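Table linens: what to do before you fold

Mar 24, 2026

The Heywood hall kitchen reopened for Sunday suppers this month, and the linen cupboard is back in use. It holds 196 cloth napkins and 80 of the larger dish cloths, most of them bought from Stullier in October. They have been through the wash a good many times now, and the new sets are starting to go the way of the old ones — creased down the middle, with corners that no longer meet.

Most of that comes from how they are handled between the dryer and the shelf. Dinesh Nishad has run the supper tables for two seasons and asked that we put the steps in the newsletter so everybody does them the same way. They apply to setting out as well as to putting away.

1. Clear the table first

Use a plain, wiped surface with nothing on it but what you are working with. Bring the plates over one at a time. The brown ones from Dimari have a glossy rim that shows fingerprints, so hold them underneath. If the middle looks mottled, leave it alone. The glaze is meant to look that way and scrubbing will not change it.

Set the plate down toward the back of the table. You need the front half for the cloth.

2. Lift the cloth and let it hang

Take the cloth out of the basket by one place and hold it up clear of the table. Wait a few seconds. A bunched cloth will drop open partway on its own, and you can then see which edge is the long one. Don't shake it over the plates. Lint sticks to the rims.

The light green cloths need this more than the white ones. The fabric is softer and holds a crumple.

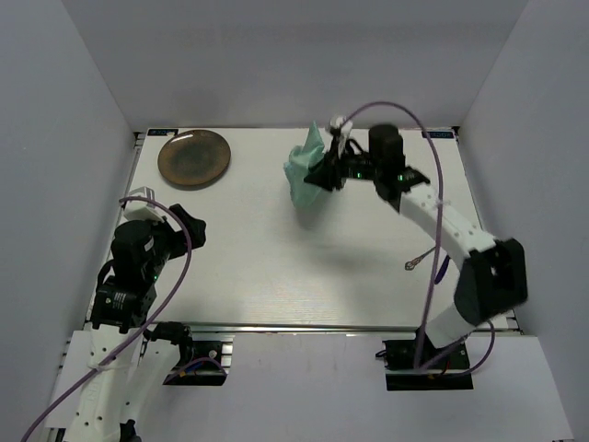
3. Find two corners

Work along the top edge with your fingers until you reach a corner, then follow the hem to the next one. Hold both and lower the cloth to the table, far edge first. Smooth it from the center out with the flat of your hand. If a crease stays put, turn the cloth over and try again before you get out the iron.

4. Fold in half, then in thirds

Supper napkins are folded in half and then in thirds, with the hem side down. Dish cloths are folded in half twice and stacked on the lower shelf. Please do not mix the two stacks. Last month there were dish cloths on the head table.

5. Stained ones go in the Nurine tub

The tub is under the sink, with the lid on. Anything with grease or beet on it goes there and is soaked overnight before the regular wash. Do not fold a stained cloth and put it back — it will get through a whole supper before anyone opens it up.

We spent $400 on linens last year and would like to spend less this year. If you can give an hour on a Saturday for folding, put your name on the sheet inside the cupboard door.

3 comments

MarthaK
Can we wash the green ones with the white ones? I have been keeping them apart.

hall_kitchen
Keep them apart for now, please. Cold water for the green.

Lou B.
Thirds never come out even for me on the older napkins. They have shrunk more one way than the other. I do quarters with those.

Shared 14 times

Recent items
Sunday supper menu and serving times
Parking behind the hall during roof work
Lost and found: two casserole lids, one umbrella
Pantry shelf list, updated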